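So I spent Wednesday afternoon at the Wanetti open day, where a local robotics outfit lets the public in to stare at arms. A thread, in no order of importance.

The invitation said "doors open at 2." The doors opened at 2:25. I mention it only because the invitation also used the word "precision" in 8 places, and I had time to check.

Wanetti is out past Stestwood, behind the tile warehouse. The bus drops you on the wrong side of the road and wishes you luck.

You get a sticker with your name on it. Mine said VISITOR 6. I have been called worse at family events.

Our guide was So-ying Yeh, an engineer with the calm of a person who has watched a machine miss the same cup all month. She asked who had seen a robot arm up close before. One man said he owned a robot vacuum. She let that stand.

First stop was a talk about a project called Gronow. As I understood it, Gronow teaches an arm to pick things up by having a person move it through the job over and over. The slide said 1278 tries so far. The next slide said 1044 of them were good enough to keep.

A kid in the front row asked what happened to the other 234. Best question of the day, and better subtraction than mine. Yeh said, "Mostly dropping." Then, after a moment: "Some throwing."

We were asked to stay behind the tape. The tape was on the floor at knee height for a toddler, by which I mean it was on the floor. The man with the vacuum stood on it the whole time.

I had expected a factory hall with sparks. What they have is rooms. Regular rooms, with outlets and baseboards and a desk covered in cords, same as my place. Yeh says a robot that only works in a perfect lab will have a rough time in your kitchen. Mine too, and I live there.

Also, there is so much cable. Nothing I have ever seen in a movie prepared me for how much of the future is cable.
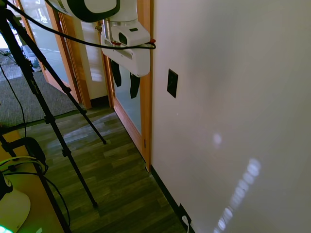
Two fingers, one tripod, a lot of sunshine on the floor.

I asked Yeh what the hardest part of the job was, hoping for something about the nature of intelligence. "Towels," she said. She did not want to talk about towels any further.

Snacks: pretzels, and a coffee urn run entirely by humans. I took two cups and a leaflet for their sister site in Rostmont, which does the same thing with bigger arms and, according to the vacuum man, better parking.

They're doing another one in September. Sign up early if you want a low sticker number. I'm going back to ask about the towels.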